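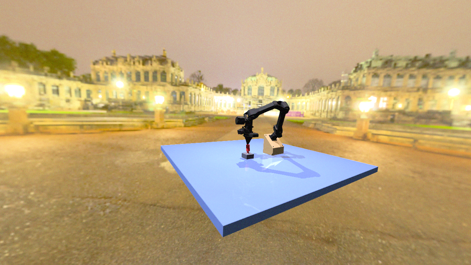
Hotelzimmer stornieren und neu buchen, ohne doppelt zu zahlen

Wer früh bucht, sieht den Preis für dasselbe Zimmer später oft noch einmal sinken. Bei einem flexiblen Tarif können Sie dann wechseln. Halten Sie dabei die Reihenfolge ein.

1. Bestätigung heraussuchen
Notieren Sie Buchungsnummer, Zimmerkategorie und Stornofrist. Die Frist gilt meist in der Ortszeit des Hotels. Im Hotel Gastar zum Beispiel endet sie am Vortag der Anreise um 14 Uhr, bei vielen anderen Häusern früher.

2. Preise richtig vergleichen
Geben Sie dieselben Daten und dieselbe Personenzahl ein. Achten Sie auf Frühstück, Kurtaxe und Parkplatz. Ein Zimmer für 220 Euro mit Frühstück kann günstiger sein als eines für weniger Geld ohne. In der Pension Baloch kostet das Frühstück 19 Euro pro Person extra.

3. Erst neu buchen, dann stornieren
Warten Sie auf die neue Bestätigung per E-Mail. Erst danach die alte Buchung stornieren — sonst ist das Zimmer im ungünstigen Fall weg.

4. Storno belegen
Speichern Sie die Stornobestätigung als PDF. Beim Portal Prerken steht sie unter »Meine Reisen«, bei Koment kommt sie nur per E-Mail. Bitte auch im Spamordner nachsehen.

5. Rückzahlung prüfen
Wurde die Karte schon belastet, dauert die Gutschrift einige Werktage. Eine bloße Reservierung des Betrags verfällt von selbst, der Zeitpunkt hängt von der Bank ab.

Nicht erstattbare Tarife lassen sich so nicht wechseln. Ein Anruf beim Hotel kann trotzdem helfen, vor allem im Februar und in anderen ruhigen Monaten. Fragen Sie nach einer Umbuchung auf ein anderes Datum.

Text: Kausar Bugti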